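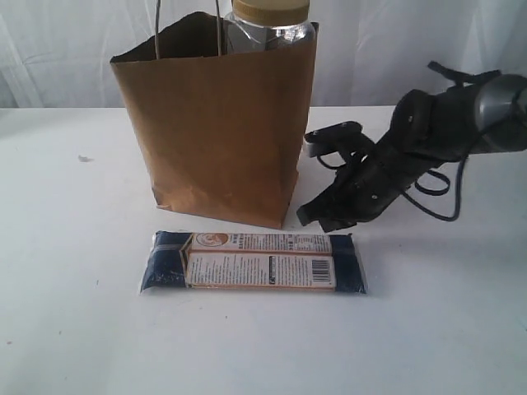 Paper bag with jar inside, snack bar in front, arm at the right.

June, notebook 3, smart-home bench. Continuing the Thread border router comparison.

Two routers on the bench network now, the Nalevia hub and the Prutari plug-in unit. Both were factory reset this morning and put on current firmware. The aim is to find out why the contact sensors drop off when the Nalevia hub is restarted and the Prutari is left running. The sensors should move across to the other router within a few minutes. On the last run three of them stayed offline until their batteries were pulled.

First thing checked: are both routers on the same Thread network? They were not. The Nalevia app had created its own network at setup and the Prutari had kept the one left over from the Kalniņš trial, so there were two separate meshes on different channels with the same default name. The phone app lists them under that name and gives no hint that they differ. Compared the extended PAN IDs from the command line to be sure.

Merged by clearing the stored credentials on the phone, resetting the Prutari again and joining it second. Order matters here. Joining the Prutari first produced a commissioning timeout at the attestation step, and the log said nothing useful beyond a generic error code.

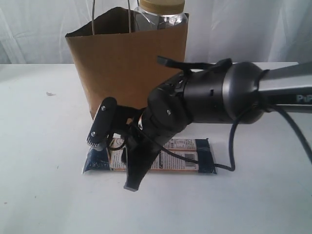
Page last changed: June, 16:20

After the merge, restarted the Nalevia hub with eight sensors attached. All of them reappeared through the Prutari. Slowest took 43 seconds from hub power-off to first report, which is fine for door contacts and too slow for anything driving a light. Repeated with the roles swapped and the result was much the same, except that the Coletti thermostat kept showing a stale reading in the app. The thermostat itself was reachable by ping the whole time, so this looks like a subscription that is not renewed after the route changes. Filed under open items.

Latency with both routers up: around 200 ms from a button press to the lamp, measured from the controller log. No difference between routers worth writing down. The figure gets worse if the lamp is controlled through the cloud account, so make sure local control is on before anyone repeats this. The setting is two menus down and goes back to off after an app update.

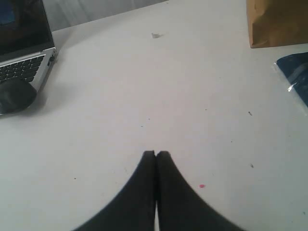

Table top with the laptop open, gripper closed.

Multicast is still a nuisance. The bench switch has IGMP snooping on by default and filters some of the mDNS traffic, so devices show as offline in the second controller while working normally in the first. Turned snooping off on the bench VLAN only. Do not copy that to the main switch — the printers there depend on it.

Sharing a device between controllers worked for the plugs and the lamp. The Coletti thermostat accepted the second controller but exposed only on/off and the set point, with no humidity. Checked the descriptor cluster: the humidity endpoint is present, so the missing reading is on the controller side.
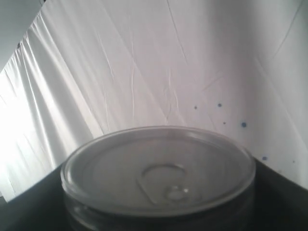
Open items. Thermostat subscription after failover, needs a packet capture at both routers. Retest the Prutari-first joining order on the next firmware. Find out whether the Kalniņš bridge still holds old credentials, and wipe it if so. Rename the network to something other than the default before adding any more devices.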